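Moving the bus stop

The stop at the bottom of our road in Vudside has been moved. The notice went up on 10th March, a laminated sheet cable-tied to the pole, and two weeks later the pole itself was gone. The new stop is 200 yards up the hill, outside what used to be the Grasso bakery.

I have used the old one since I moved here in August of 2000, so I had got used to it. It had a bench with one slat missing and a shelter that kept the rain off if the wind was coming from the river. The new one has a pole and a timetable. There is supposed to be a shelter later in the year. The notice gave no month.

The reason given was the turn. The 12 comes down from Kaltcombe and has to swing out to make the corner by the chapel, and if there was a bus waiting at the stop it couldn't get around. I have sat on that bus plenty of times while the driver waited for the other one to move, so I believe it. They could have moved the timetable by five minutes, but I suppose someone looked at that.

What has changed for me is the walk. Going out, it is uphill with an empty bag, fine. Coming home it is downhill with a full one, which is better than it was, because I used to get off at the bottom and then climb our own steps with everything. Now I come in by the top gate and the steps are going the right way. I did not expect to be pleased about any part of it.

The people further along toward the river have it worse. For them it is the 200 yards on top of what they already walked, and the sidewalk on that side stops at the garage, so you have to cross and then cross back. I wrote to the bus company about the sidewalk. They replied that it belongs to the county. I wrote to the county and have not had an answer.

The Saturday-only service to Lesinum still goes from the old side of the road, for anyone who uses it. There is no sign saying so. You stand by the wall and put your hand out. I missed it once by standing at the new stop and watching it go past below me.

I still allow too much time in the mornings. I leave at the same minute I always did plus five for the hill, and the hill takes me three. So I have been standing outside the bakery looking in the window. The shelves are still up and there is a price list on the back wall that I can nearly read.

Timetables for the 12 are in the library, by the door. The ones at the post office are the old ones.

A couple of pictures from indoors to finish.

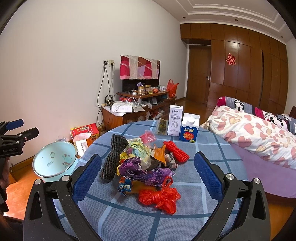
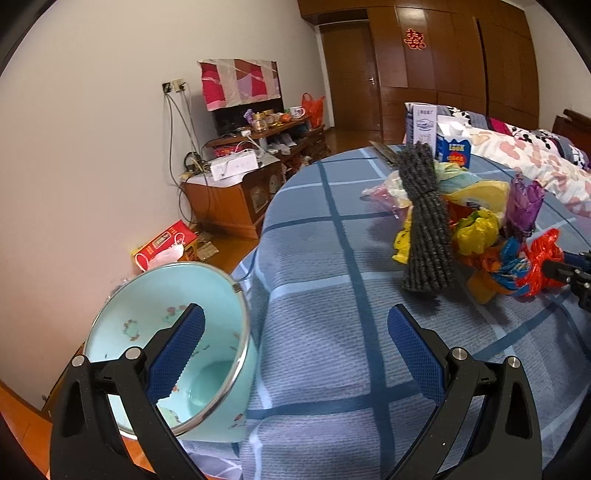

Cloth and plastic bits on the plaid tablecloth first, then the turquoise basin.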